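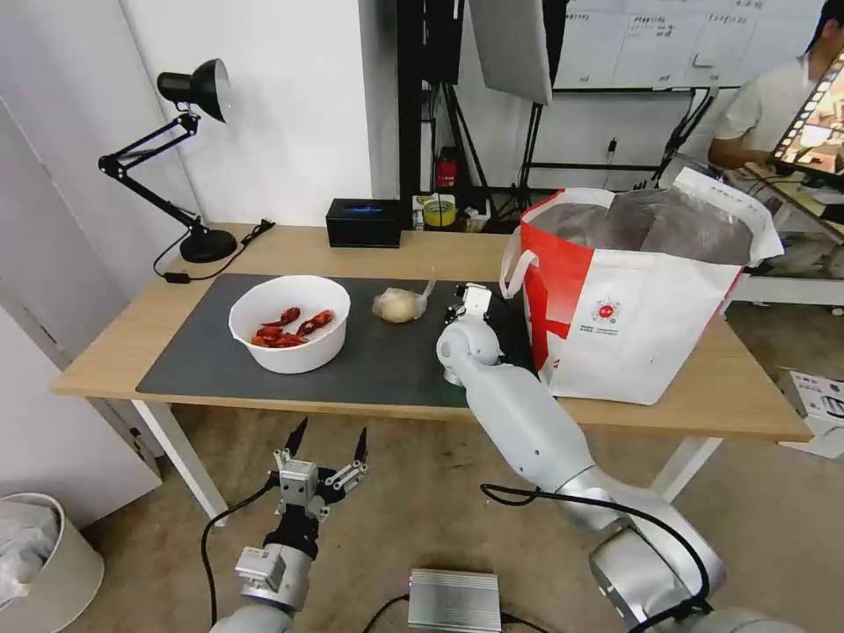
Why does the packing order matter so much, one reader of our winter report wrote back, when everything ends up in the same bag anyway? We loved getting that question, and a good part of this update to the Clastine Fund is our attempt at answering it.

## Medon Supper Bags: spring progress

The short answer is that supper bags get carried. People take them on the bus, up stairs, on the handlebars of a bike, and whatever went in last arrives on top of whatever went in first. So we spent most of the spring on the packing table at Ernance, working out a layout that makes the right order the easy order. Bowl on the left, bagged produce next to it, tote standing open on the right, and a dark mat under the work so things stay where you put them. Small stuff, but it has changed the way a session feels!

We have now packed 754 bags since the grant began. Each pickup day serves 30 households, and the waiting list at Rodrigues Hall is the shortest it has been (we still want it gone by fall).

### What's working

- The red and white totes. People like them, they stand up on their own while you load them, and they come back to us far more often than the paper sacks ever did.
- Produce in its own clear bag. You can check it at a glance, and a damp potato no longer ruins a recipe card.
- The desk lamp at the back of the table, bought with leftover supply money. Evening packing is so much nicer. 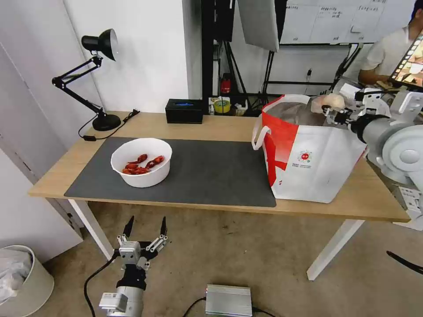 *Page last changed: Tuesday, 4:40 p.m.*

### What we're still sorting out

Heavy round things are the puzzle. Onions and potatoes want to be at the bottom, but they roll, and a tote that looked level on the mat can lean once it's lifted. We've been trying them low and to one side with the boxed items wedged against them. It takes longer to pack, up to 30 seconds more for a full bag, and we think that's time well spent.

Seafood suppers are the other one. They were the favorite on the spring feedback cards by a mile, and we'd love to do more of them, but the bowls need lids that stay shut on a bumpy ride. Two kinds of lid are on order. We'll bring both to the next check-in so you can shake them yourselves.

### Money

Spending is on plan. Totes cost a little more than we budgeted and printing cost less, so we'd like your okay to move the difference across. The revised sheet is in the shared folder under Ernance, second tab.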